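Foulkes Lab, Stumport site
Posted Wednesday, February 21, 2024

# Paid participants wanted: teleoperation study on two-arm tabletop handling

We are looking for adults to operate a pair of robot arms for a study on how people divide a task between two hands when the hands aren't their own. No robotics background is needed. If you have one, tell us on the form, as we keep a separate group for experienced operators.

The study follows on from our November round, which produced 1004 usable recordings. Policies trained on those recordings did well when one arm did all the work and poorly when an object had to pass from one arm to the other. Handovers made up only 78 of the recordings. This round is mostly handovers.

## What you will do

You sit at a control station and move two hand controllers. The arms copy your movements. A screen prompt names an object and where it should end up, and you decide which arm does what. Objects are small household things and toys, some soft and some hard, and the layout on the mat changes between trials.

Each visit has a practice block, two recorded blocks and a break. Dropped objects and failed grasps are kept in the data, so please don't restart a trial unless the operator on duty asks you to. 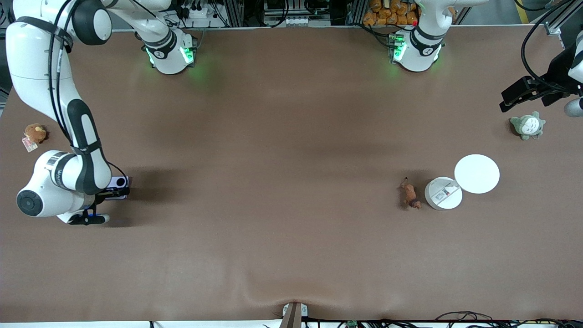
Do I have to use both arms in every trial?

Only in the trials marked "pass." In all others you may leave one arm parked the whole time, and we would like you to do whatever feels natural.

## Who can take part

- Age 18 or over
- Normal or corrected vision
- Full use of both hands
- Able to come to Stumport for three visits within two weeks

Left-handed people are especially welcome. We had very few last time, and Zahira Nasution's analysis of arm preference can't go further without more of them.

You can't take part if you were in the November round or if you work for Skindurent, who supply our controller grips.

## Pay and data

You are paid per visit, on the day, at the rate on the consent form. Stopping early doesn't affect pay for visits you have already made.

We record arm positions, gripper state and video of the table. We don't record your face or voice. Recordings are stored under a number, and you can ask for yours to be deleted up to the end of your third visit.

## How to apply

Pick up a form at the front desk or ask Nia Phillips to send you one. Quote study 257. Huw Lewis handles scheduling and will call you with dates. Questions about the method go to Mererid Nicholas, extension 831.

Evening slots fill first. Parking is behind the building, entrance on the Stirotby side.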